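Section 4. Preparing the Table for Chore Trials

This section covers the table surface, the grid and the first pick-up trial for the Voseo two-arm bench. Complete Section 3 (mounting and power) before you start.

4.1 What to expect

The bench is meant for trying out small household and shop jobs: picking up caps and cups, sorting parts, clearing a surface. It is slow at all of them. In our own trials at Berkau, a person cleared a tray of 15 small items in 28 seconds. The arms took 22 minutes and needed help twice. Please plan your trials with that in mind. The bench will show you which parts of a chore a machine can do today and which parts still need a hand.

4.2 Covering and marking the table

1. Switch off both arms and wait for them to come to rest.
2. Wipe the tabletop and let it dry.
3. Lay kraft paper over the whole surface and smooth it from the middle outward. Small wrinkles are fine. Flatten any fold that a gripper finger could catch.
4. Mark the grid with painter's tape. Choose a color that stands out from the paper.
5. Press down every junction. The lines don't need to be perfectly straight -- the grid is there so that you can write down where an object started and where it ended up.
6. Place the stop button where the operator can reach it without leaning under an arm.

CAUTION: Never reach into the grid while either arm is powered. Press the stop button first, even to move one small part.

NOTE: "Left" and "right" in this guide mean the robot's left and right. If you stand facing the arm bases, the left arm will be on your right.

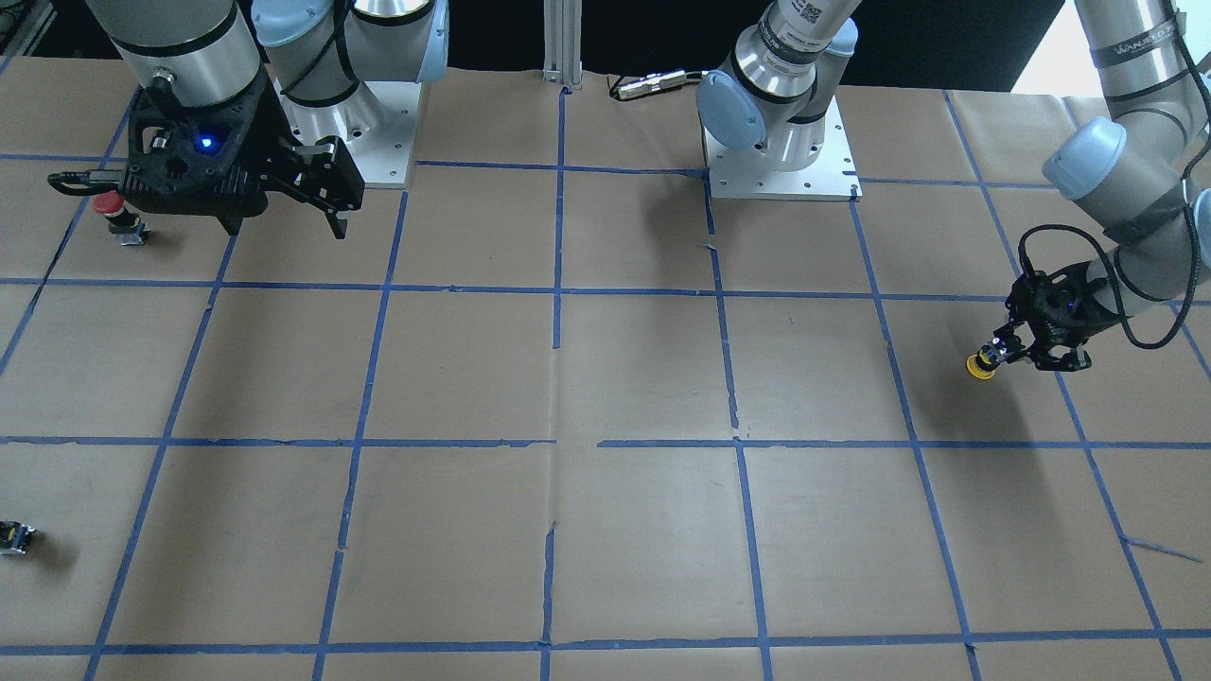
Figure 4-1. Taped grid with both arms over the table. The left arm is holding a small yellow object; the stop button is in the top-left cell.

4.3 First pick-up trial

1. Put one light, rigid object in a cell that the left arm can reach. A plastic cap works well.
2. Clear the stop button and start the Amton control program.
3. Choose Single Pick, then Left Arm.
4. Enter the cell and press Run. Keep one hand near the stop button.
5. When the gripper has closed, let it hold for 2 seconds before you send the next command.
6. Enter the target cell and press Place.
7. Write down the start cell, the end cell and whether you had to step in.

Run the same trial 15 times before you change the object or the lighting. A single good pick tells you very little.

4.4 Jobs to leave for later

Rigid objects standing apart from each other are the easy case. Cloth, thin bags, wet dishes and anything stacked will fail often with the standard fingers. The Borbély soft finger set helps with cups and fruit but does not help with cloth. Do not use glass or open liquids on this bench.

4.5 Care of the surface

Check the tape before each session and replace any strip that has lifted or torn. Change the paper when it no longer lies flat. After changing it, repeat the camera check in Section 3 before you run another trial.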